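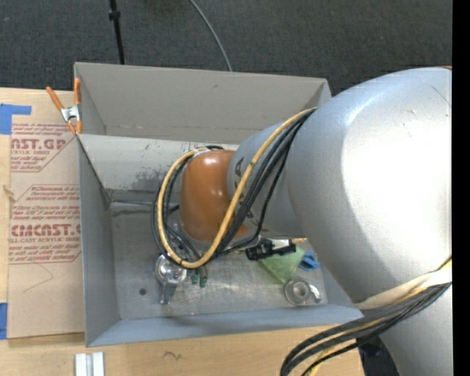 *A gray metal bin with tall walls, on a light wooden tabletop.*

# How does a flat piece of metal turn into a bin?

Bins. You've got one somewhere. Toy bin, mitten bin, the bin under the sink nobody wants to reach into. Most of the ones at home are plastic or cloth. The one in the picture is sheet metal, painted gray, open on top. So - where does a bin like that come from?

Short answer: it gets folded. Kind of like paper.

Longer answer, keep reading.

## What is sheet metal?

Metal that's been squashed flat. Really flat. A thick slab of hot steel goes between two giant rollers, the way pizza dough goes under a rolling pin. Then through more rollers. Thinner each time, and longer too. At the end you've got a sheet, or a great big roll of it like the world's heaviest paper towels.

Lots of things are sheet metal. Look around:

- the outside of a washing machine
- mailboxes
- cookie trays
- car doors
- filing cabinets
- the slide at an old playground (hot in summer, ouch)

Steel is the common one for bins. Aluminum is lighter and gets used too.

## Step 1: Cut the shape

Take a cereal box. Empty one, please. Peel open the glued parts and lay it flat. See the funny shape with flaps sticking out? That flat shape is called a **net**. Nothing to do with fish.

A bin has a net too. One rectangle in the middle for the floor, four walls sticking out from it. Looks a bit like a fat plus sign. Sometimes there are little tabs on the walls, for joining later.

Workers cut the shape with a big machine that works like scissors, or with a laser, which is a very strong beam of light. The edges come out sharp. That's why people in metal shops wear thick gloves, all the time, even for picking up scraps.

## Step 2: Bend it

Leif Haugland bends metal for a living, at a shop called Flestness. We asked him what it sounds like.

"Like a big grunt," he said. "The machine grunts, not me. Well. Sometimes me."

The bending machine is a **press brake**. Silly name, it doesn't stop anything. It has a long V-shaped groove on the bottom and a long blade on top. Sheet goes in between. Blade comes down. Metal bends into the groove, and there's your corner.

Then turn the sheet and do the next wall. And the next. The last bend is the tricky one becuase the other walls are already standing up and they get in the way.

One more weird thing. Metal tries to un-bend! Only a tiny bit. Push it to a square corner, let go, and it opens back up a little. It's called **springback**. So Leif bends each wall slightly too far on purpose, and it springs back to just right. He has a notebook with 34 pages of bends that worked and bends that didn't.

## Step 3: Join the corners

Four walls standing up. But there are gaps where the walls meet, and small stuff would fall out. A few ways to fix that:

**Welding.** Melt the metal right at the edge so two pieces become one. Super bright - welders wear a dark mask so it doesn't hurt their eyes.

**Rivets.** Metal pins that go through both pieces and get squashed at the ends. Look for round bumps on old lunch boxes and on airplanes.

**Spot welding.** Pinch two sheets together and zap them with electricity. Leaves a little round dent. Very quick.

## Step 4: Paint

Plain steel rusts. Rust is what happens when iron meets water and air - it turns orange and crumbly. Leave a nail in a wet saucer for a few days and see.

Paint keeps the water and air off. A lot of metal bins get **powder coating**, where the paint is a dry powder, fine as flour. The powder gets an electric charge and sticks to the metal, same idea as a balloon sticking to your hair after you rub it. Then the whole thing goes in an oven and the powder melts into a smooth hard skin.

We can't tell from the picture which kind of paint our bin got. Just that it's gray.

Why do so many get painted gray? It doesn't show dust much, and it goes with everything. Boring but useful. The Flestness shop also does a green one and a red one. Last November they had an order for 388 bins, all gray. Leif said he dreamed in gray for a week.

## Why tall walls?

Think about a tray and a bin. Same size floor. Which holds more?

The bin! Walls let you pile things up and they don't roll off. Oranges, tennis balls, bolts, anything roundish. On a tray they'd be on the floor in no time.

But taller isn't always better. Too tall and you can't see in, and you can't reach the bottom without sticking your whole arm down. Good bin makers think about who's reaching and what for.

## Try it: the paper bin

You need:

- one sheet of stiff paper or thin card
- ruler, pencil
- scissors
- tape

What to do:

1. Draw a line all the way around, two inches in from each edge.
2. You'll get a small square in every corner. Cut along ONE side of each square, so it makes a flap.
3. Fold all four sides up along the lines. Press hard with the edge of the ruler. You're the press brake now.
4. Tuck the flaps inside the walls.
5. Tape them. (That's your welding.)

Let go of a fold before you tape it. Does it open back up a bit? Springback, in paper!

Now make a second one, same size paper, but draw your lines three inches in. Taller walls, smaller floor. Which one holds more popcorn? Guess first, then fill them both and check. Eat the results.

Darcy Sandhu, age 7, tested this for us and wanted to add a tip: fold the top edge of each wall over before you start. It makes the walls way less floppy. She's right, and real bin makers do the same thing. A folded-over edge is called a **hem**, just like on pants. It's stronger and it hides the sharp part.

## Words from this page

**Sheet metal** - metal rolled out flat and thin

**Net** - the flat shape you fold up to make a box

**Press brake** - machine that bends sheet metal

**Springback** - when bent metal opens up again a little

**Weld** - to join metal by melting it together

**Powder coating** - dry paint that gets baked on

**Hem** - an edge folded over on itself

## Go look

Find something made of sheet metal where you live. Ask a grownup before you touch, edges can be sharp. Can you find a bend? A rivet? A hem? Draw it and label the parts, and put an arow where you think the first fold was.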